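Category: Datasets > Television > Interviews

Hatport Guest Segments

README and data card
Last revised: 10/10/23
Maintainers: Crescencio Peñalver, Elias Sleiman

Summary

Hatport Guest Segments is a table of interview segments from daytime and late-night talk shows. Each row covers one guest on one show and records what the guest was there to promote, which topics came up, and how the segment was later written up on the show's own site. The table holds no video, no audio and no full transcripts.

It was built to study how a series is talked about in the weeks before a new season starts. Other uses are fine within the terms at the end of this file.

Coverage

Shows in the table: 82
Languages: English, Spanish
Period: 18 months of broadcasts, ending with the last full month before this revision
Unit: one guest segment

A segment starts when the host introduces the guest and ends at the last commercial break before the guest leaves. If two cast members of the same series sit down together, the segment gets one row per guest and the rows share a segment_id. Musical performances are left out unless the performer is also interviewed. Cooking and game segments are kept only if a promoted title is named during them.

Files

segments.csv: main table
titles.csv: series, films, albums and books named as the promoted work
topics.csv: topic codes and their definitions
changes.txt: corrections by release

All files are UTF-8 with a header row. Fields are separated by commas and text fields are quoted. Empty means unknown. The value "none" means that a coder looked and found nothing to record.

Main fields

segment_id: string, stable between releases
show_id: string
air_date: first broadcast in the home market, year-month-day
guest_role: actor, director, writer, host, musician, athlete, other
title_id: key into titles.csv; may be empty
season_no: integer, for series only
topic_codes: list separated by semicolons
spoiler_flag: 0 or 1
clip_shown: 0 or 1
writeup_words: length of the show's own write-up, in words
coder: initials

season_no refers to the season being promoted, even when the conversation is mostly about an earlier one. For specials and reunion episodes the field is empty and the topic code SPC is used.

spoiler_flag is set when the guest states a plot event from an episode that had not yet aired in the show's home market. Hints, jokes and refusals to answer do not count. Events shown in an official trailer do not count either, provided the trailer was out on the day of taping. Where the taping day is not known, air_date is used instead.

Collection

Show pages were read with the Grernetti page reader, which saves the write-up, the posting date and any guest names in the page tags. Coders then watched the segment and filled in the remaining fields by hand. Reruns were matched to their first broadcast and dropped.

Guest names are not in the public files. They were replaced by guest_key, a random string that stays the same for one person across shows. With the air date and the title it is easy to work out who most of the guests are, so guest_key should be treated as a convenience for joins and not as a privacy measure.

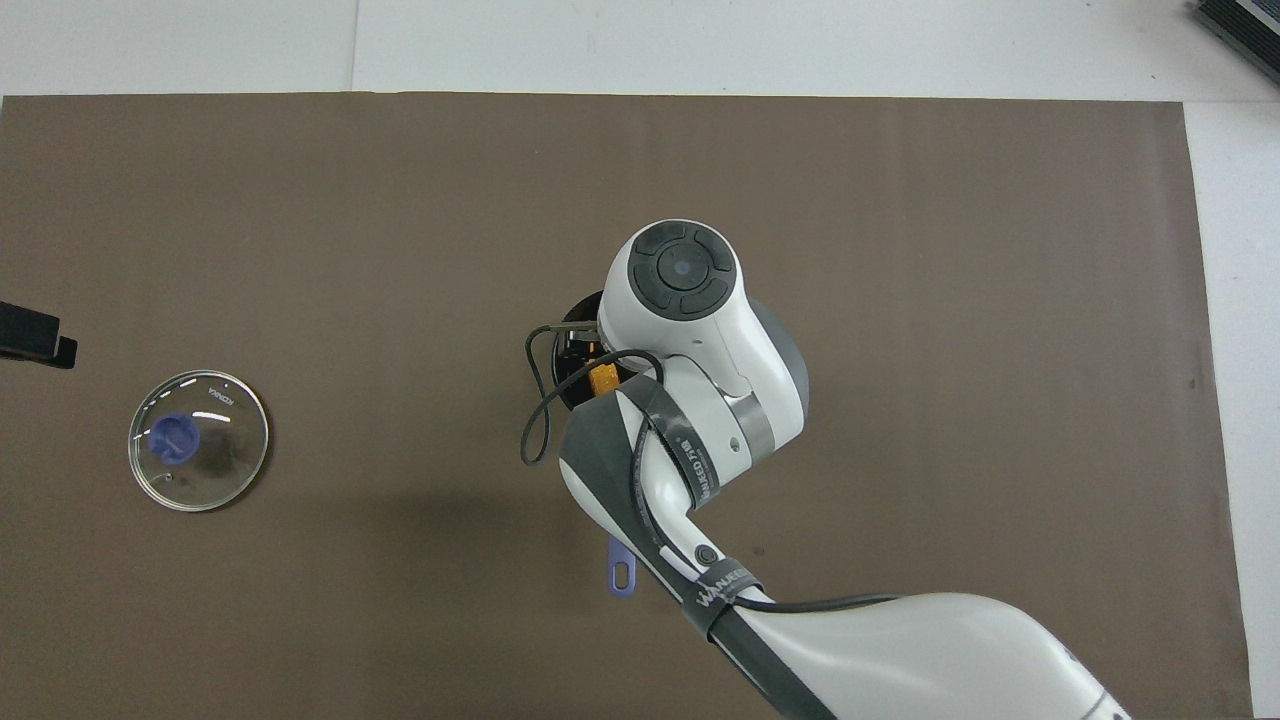
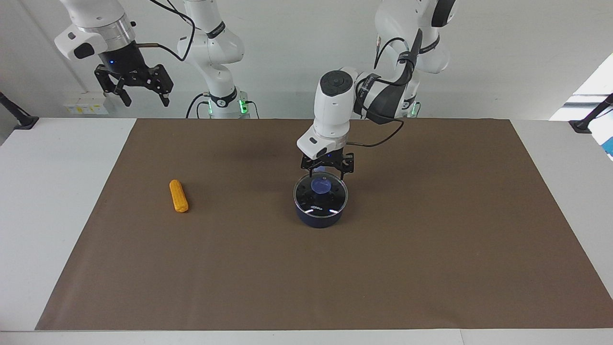

Brown mat on white table, two views.

Coding

Topic codes come from the Sepúlveda list, cut down to 15 codes for this project. The most common are CST (working with the cast), DIR (working with a director), FAM (family and childhood), AWD (awards) and NXT (what comes next for a character). A segment may carry any number of codes. Order in the list has no meaning.

Every segment was coded once. A sample was coded a second time by the other maintainer without sight of the first result. Differences were settled by discussion and the settled value was written to the table. The first values are kept in the coder files, which are available on request.

Agreement was good on AWD and DIR and weaker on FAM. Much of the trouble came from guests who answer a question about a character with a story about a parent or sibling. The rule now is to use FAM only if the story would make sense without the character.

Known problems

Late-night shows from smaller Spanish-language stations are thin before the first October in the period. Their older pages had been taken down by the time collection started.

writeup_words includes photo credits on a few shows where the page template mixes credits with body text. Sort by show_id and look for short write-ups with odd lengths.

clip_shown is unreliable for segments viewed in online versions. Clips are often cut from these for rights reasons, and a 0 may only mean that the online version lacks the clip.

Three shows changed their name during the period. They keep one show_id each. The earlier names are in changes.txt.

Titles released under different names in different countries are listed under the name spoken in the segment. No attempt was made to merge them.

Loading

The files open in any spreadsheet program, but some programs turn topic lists with a single code into other data types. Import topic_codes as text. Pavix users can load the folder directly; the importer reads titles.csv first and reports any title_id in segments.csv that has no match.

Terms

Free for research and teaching. Please name the data set and the release used. Do not republish the write-ups themselves, which belong to the shows. Corrections should give the segment_id, the field, the present value and the proposed value, and go to Elias Sleiman. Requests for coder files go to Crescencio Peñalver.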